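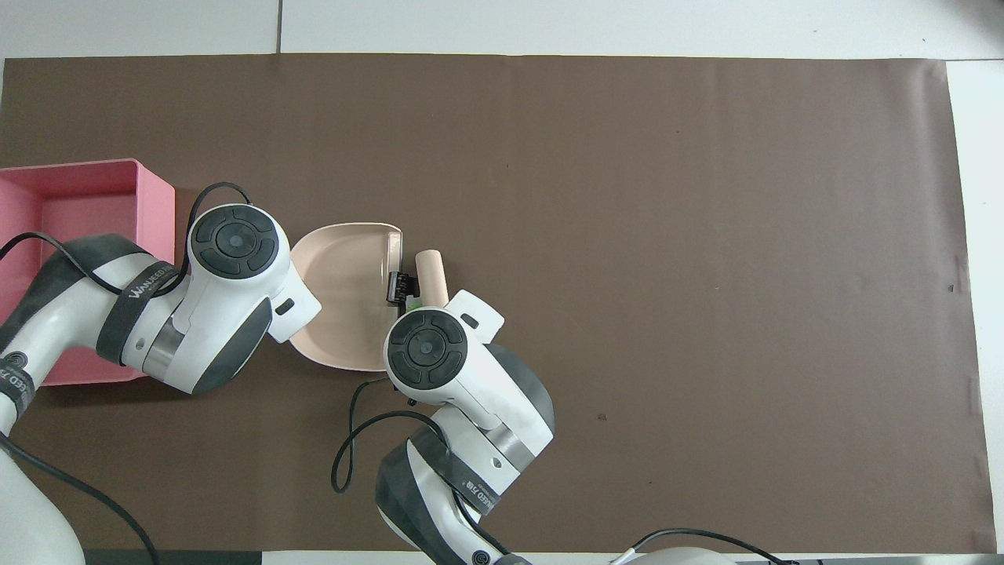 Chepkoech Shirima wrote to us that her repeat prescriptions used to arrive in three parcels on three different days, and that what she wanted from a pharmacy was one delivery and a telephone number that was answered. Both are now standard terms of the Grotovton service.

About Grotovton

Grotovton is a mail-order dispensing pharmacy. We supply repeat medicines to patients at home and to small care homes. We do not sell cosmetics, supplements or general goods, and we do not prescribe.

The company began as the dispensing side of Grirlow, a high-street chemist with a single counter. Postal orders outgrew the shop and were moved to separate premises, with their own superintendent pharmacist and their own stock. The Grirlow shop still trades and still takes prescriptions over the counter. The two businesses share an owner but keep separate patient records.

How an order is handled

Prescriptions reach us electronically or on paper. Each is entered in Kettle, our order system, which groups items by patient and sets a single dispatch date for everything due in the same month. Where items fall due on different dates, the pharmacist asks the prescriber to bring them into line. This can take one full cycle, so a new patient may receive two parcels in the first month.

A pharmacist carries out the clinical check before anything is picked. A second member of staff carries out the accuracy check -- this is never the person who assembled the order. Queries are logged in Kettle and stay open until a pharmacist closes them.

Medicines that need refrigeration are packed separately under a procedure we call Aker. Aker parcels are sent on a next-day service only and are not left with neighbours. Undelivered Aker parcels are destroyed on return and dispensed again at our cost.

Capacity and charges

We dispense for 4000 registered patients and 5 care homes. The largest home we supply has 100 beds. Standard delivery is free to patients. Care homes pay a set-up fee of £199, which covers the first medicine charts and one training visit. There is no minimum term.

Telephone lines

Calls are taken by dispensary staff. Lines close at six. In December the last ordering date is brought forward and is printed on the November delivery note.

Complaints and errors

Dispensing errors should be reported by telephone, and the medicine kept in its packaging. The superintendent pharmacist replies in writing to every report.

Page last reviewed 15th July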